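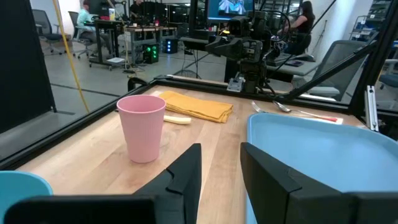

Fig. 1. Cup, folded napkin and tray on the table.

Print this page | E-mail this page
2019-01-16, by the Trakska set-up desk

2. Laying the breakfast tray

1. I start with the tray flat on the table, long side toward me.
2. Plate goes on the left, bowl on top of it.
3. Fold the napkin into a rectangle and lay it on the right. 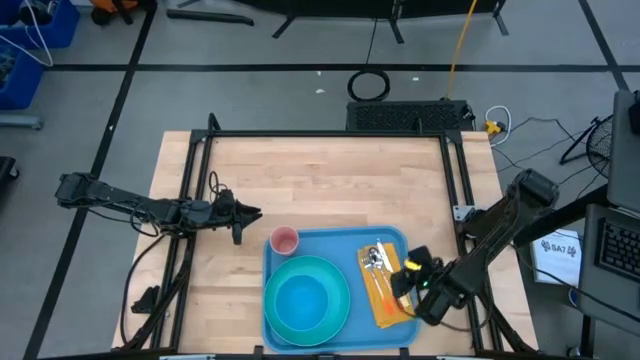 Cutlery is the step I get the most mail about! My order is fork, spoon, knife, left to right, all resting on the napkin (a slight diagonal is fine by me). The cup goes in the upper left corner, and I don't mind if it pokes over the border of the tray a bit.

CAUTION: Don't carry the tray with a full cup up in that corner. Pour at the table.
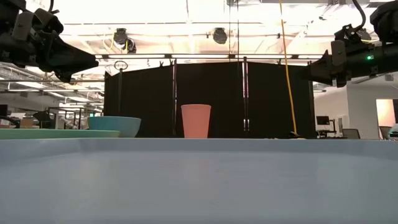 Fig. 3. Cup, bowl and plate from tray height.

Note: spare Trakska napkins are part no. 649.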